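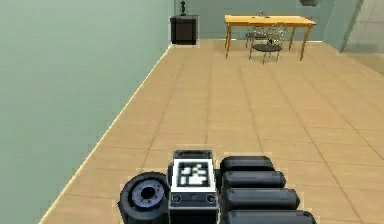
Flurnar is a four-player abstract board game that we have been told is finished at least twice, by people who stopped playing it soon after. We are looking for playtesters who will try to prove it isn't. The game is played on a grid of square tiles, and each player starts in one corner with a set of pieces marked on top so that you can tell them apart from across the table. The blocky pattern of white squares in a thick black border, the kind on top of the gripper's palm module, is close to the style we use for the pieces, because letters and little pictures kept getting misread upside down. Whether that works for people who haven't been staring at it for months is one of the things we don't know.

Who we are

Osavent is a small publisher of abstract games. We have put out one title so far, Mukeck, a two-player game of blocking and capture. It got kind reviews from people who played it once and less kind ones from people who played it a lot. The second group was right. The first player had an edge that our testers never found, mostly because our testers were our friends and they wanted to get to dinner. We would like to avoid a repeat.

What we need

We want 26 players for a closed test of Flurnar. You will play in fixed groups for the first half of the test and mixed groups for the second half. A game takes as long as it takes. The box will probably claim an hour, and we don't believe the box either, so you'll be asked to write down when you started and when you stopped.

The rules sheet runs to 4 pages. You will get it cold, with no one from Osavent in the room to explain it. If your group can't agree on what a rule means, write down both readings, pick one, and keep going. Please don't email us in the middle of a game to ask. Buyers won't be able to.

What we suspect is wrong

Four-player games without dice or cards have an old problem: two players fight, both come out weaker, and whoever sat still wins. Our designer, Shanthi Bepari, thinks the Gilani rule fixes this. Under that rule, a player who has made no capture in the last four turns can't move a piece back toward their own corner. It looks fine on paper. Half of us think it only moves the problem to a different part of the board, and that a patient player will learn to make one cheap capture every fourth turn and go on hiding. If you are a patient player, we would very much like to have you.

We also have doubts about:

Kingmaking. A player with no chance of winning can often choose who does. We say this is rare. Our records cover 47 games, nearly all of them played by the same handful of people, so don't take our word for it.

Early elimination. A player knocked out in the opening has nothing to do but watch. The rules give that player a small job. We aren't sure anyone wants it.

The seat to the left of a weak player. This may be the best seat at the table, and if so, the game is partly decided when people sit down.

Who should apply

You should know at least one abstract game well enough to lose at it on purpose without your opponent noticing. Chess, checkers, shogi, Go, hex, any of the chess variants, or something we've never heard of. A rating is fine but we don't need to see it. A few strong chess players have already tried Flurnar and played it as if it were chess, which told us something about chess players.

We also want a few people who rarely play this kind of game and will say when they are bored. If you apply on that basis, say so plainly. Those places will fill more slowly and you have a better chance.

Please don't apply if you are designing a four-player game of your own. We aren't worried about theft. Designers tend to test the game they would have made, and their notes are hard to use.

You must be 18 or over and able to get to a table with three other people. There is no online version.

What you get

You'll be paid a flat fee for each full session, the same for everyone, whether or not you liked the game. We also cover local travel. You get a copy of the finished game if there is a finished game. Your name goes in the rule book unless you ask us to leave it out. We won't offer "exposure" or "a chance to shape the future of gaming," and we'd be wary of anyone who did.

You will be asked to sign a short agreement not to post the rules before release. You are free to say in public that you tested the game and thought it was bad.

How to apply

Write to Shanthi Bepari at Osavent with the subject line "Flurnar test." Tell us which games you play, how often, and who you usually play with. Then describe one rule in a game you like that you think is a mistake, and what you would do about it. A paragraph is enough. We read this part first and care about it most.

Applications close October 11, 2018. Testing runs through the winter, and we hope to have a decision on the Gilani rule by May. Groups of four may apply together, but we will split you up for the second half.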